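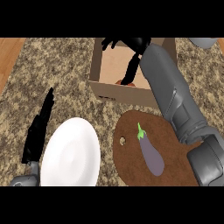

So, the Kurero pick set has a fault in it, and I'd like you to read this before you train anything on it. The short version: in 95 of the simulated episodes the right forearm goes where it shouldn't and the success check doesn't care. The check only ever looks at the hand and the target, so with the fingers down in the cardboard box by the little orange-red thing it's perfectly happy, and the forearm joint sitting over the edge of the cutting board, right by the aubergine, never gets a mention. On a real bench I'd have hit the stop button!

## What went wrong

Dorin Vlad and I swapped the arm model for the Hovia one (better joints, nicer fingers, we were dead pleased with it) and the collision shape for the forearm never got swapped along with it. The old shape is 12 mm thinner than the arm you see drawn. That means the arm can sink into a board or a plate and the physics feels nothing at all, no contact, no penalty, not a peep in the log.

I spent two days blaming the planner. Sorry, planner.

## How to spot the bad ones

- `forearm_clear` is the distance from the drawn arm to the nearest object, in mm. Negative means overlap.
- `contact_log` is **not** to be trusted for the right arm before v2.
- The left arm is fine, it kept its own shape.

Iulian Ardeleanu wrote `check_clear.py`, which goes through a folder and lists the dodgy episodes. It takes roughly 40 minutes on my laptop, so put the kettle on.

```
python check_clear.py --root episodes/ --arm right
```

## Please don't

Please don't run a policy trained on v1 on the Andlow rig, or on any real arm with people near it. It has learnt that leaning on things is free. Bratu is sim only, so carry on there if you must, but I'd still filter first.

## Still to do

- re-render the flagged episodes with the right shape (July, probably)
- make the success check look at the whole arm
- same check for the elbow, which I haven't touched yet

Last edited Fri 25 May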